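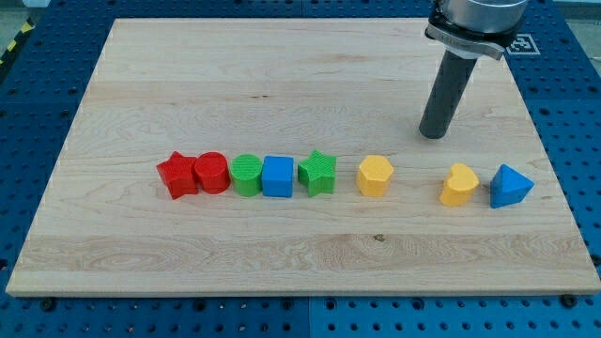

Rallcombe bench recordings: data card and buying notes

Tomos Prothero and Morfudd Gittins keep this file, with a good deal of help from Nele Rothe on the money side. Last gone over October 19, 2021.

What is in the set
2678 short recordings of an arm pushing shape blocks about on a board, each with a log of the tool position. 146 of them are marked as doubtful and sit in their own folder. Please do have a look before throwing them out — some are perfectly usable if you only want the pictures.

What we bought, and what we would buy again
We get a lot of kind letters asking what a bench like ours costs to set up, so the orders are in costs.csv, prices as paid. The arm took the biggest share by a long way. After that came the perforated blue table from Kneath, which felt dear at the time and which I would now put near the top of anyone's list, as you can screw a board down wherever you fancy and move it again the week after.

The blocks are 3D printed in red, green, blue and yellow, stars and hearts and so on, and they cost us next to nothing. The wooden board was 101 pounds, including the cutting. The rod tool and its bracket came from Vidau at 487 pounds, and do ask them about delivery before you sign anything (ours was ordered in June and we had rather hoped to have it sooner!).

Things we forgot to budget for
Floor tape, spare screws, a second printed marker, and Iestyn Wynne's time, which was by far the largest of these.

Still to do
Fraser Carnegie is getting a price from Vato for a second arm. costs.csv has a blank row waiting for it.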